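A small table, a few things

I like to keep the table in our room at Dullden simple. It is white, with two round black holes for cables, and against the gray wall every color looks stronger. Golshifteh Hashemi asked me how I choose the pieces, and mostly I start from the color. 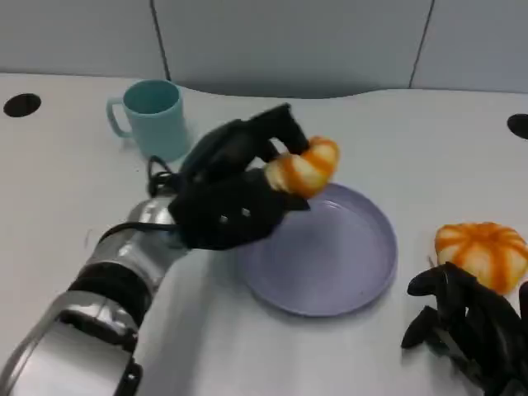
Page last changed: 1 January 2021

The blue mug stays near the back of the table, with its handle to the left. I wanted one cool color before the orange came — it makes the rest more calm.

The small pumpkins have orange and cream stripes. One went on the round plate, the other directly on the table. I tried many plates since July, and the pale purple was the best with orange. 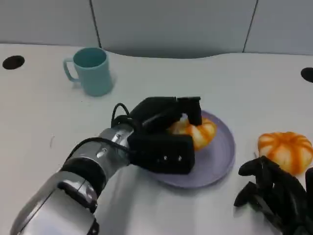 Something from the bakery side

A croissant in orange and white is maybe a strange neighbor for pumpkins, but the colors are the same family. I place it on the bare table, so its shape is easy to see.

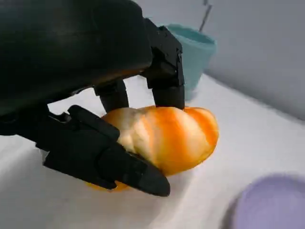
Tanvir Kanagaratnam prefers everything on plates, and we still discuss it. For me a plate is also an object to look at, and it can stay without food. The lavender one has fine rings around the rim and inside.

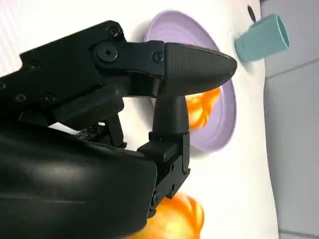 Next time I would like to try green things, perhaps pears. If you have a plate in soft yellow that you do not need, please write to me.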